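Laundry Corner: Folding on the Small Table

By Annelies Hubmann
June
2 min read

Most of the folding in our place gets done on one tabletop with walls on three sides. It took me a while to like it. A big bed gives you more room, but the pile slides, things end up on the floor, and you have to clear it all off by night. A small surface makes you deal with one piece at a time, and I have found I finish sooner.

The top is beige with a marble look to it. The wallpaper is a pale one with dark ornamental bands, bought as leftover rolls from Smits. I would pick something plainer now, but it wipes clean and has held up.

The basket is green plastic with holes in the sides and bottom. It stays in the back corner on the left. Whatever is waiting its turn goes to the back on the right, and the middle is kept for the piece being folded. Nermina Dimitriou set it up that way and I have not found a reason to change it.

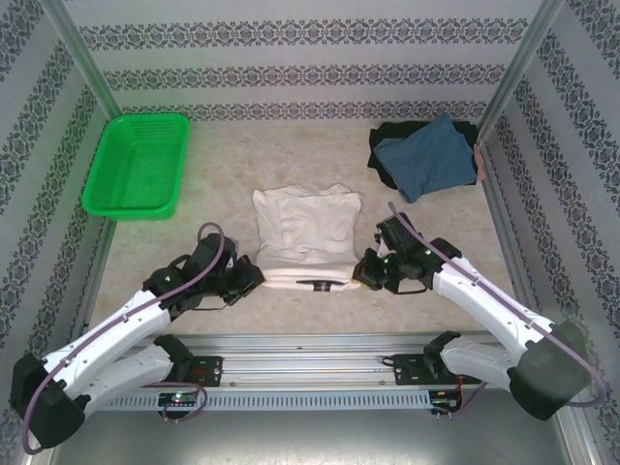

White in the middle, dark and blue cloth at the back right, green basket at the back left, in both pictures.
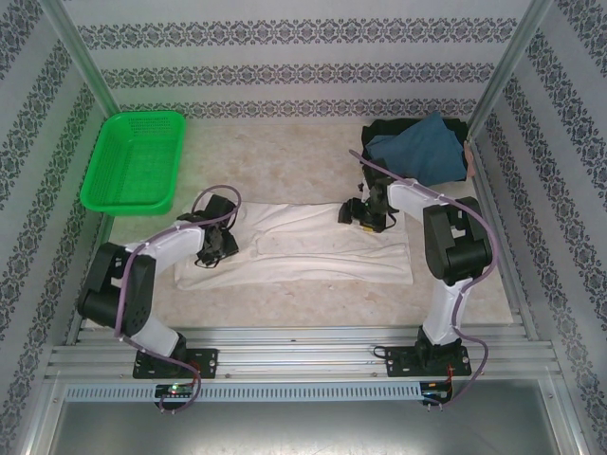 Shirts are the slow part. I lay them face down, bring the sides in, lay the sleeves straight down the back, and fold up from the hem in two goes. If the collar end bunches, I open the last fold and smooth it with the flat of my hand. Pulling at the corners only moves the wrinkle somewhere else.

Towels are easier but take more space. Ours are the Turkier ones, a bit thick for the shelf, so they get folded in half the long way and then in thirds. Any other way and the cupboard door won't close.

Dark clothes I leave until last. Lint from the white towels gets on everything, and it is easier to wipe the top once between the two than to go over a black shirt with a roller. Jeans and other heavy cloth can wait in the pile as long as you like. Thin cotton should not, or you will be ironing it.

A full load comes to about 49 pieces if you count socks, which I did once and don't plan to do again. Socks don't go on the table at all. They get paired straight out of the dryer and put in a Nurnik box on the shelf.

The basket goes back to the laundry room with the hangers in it. The next set of pictures will be the linen cupboard, when the new shelf is up.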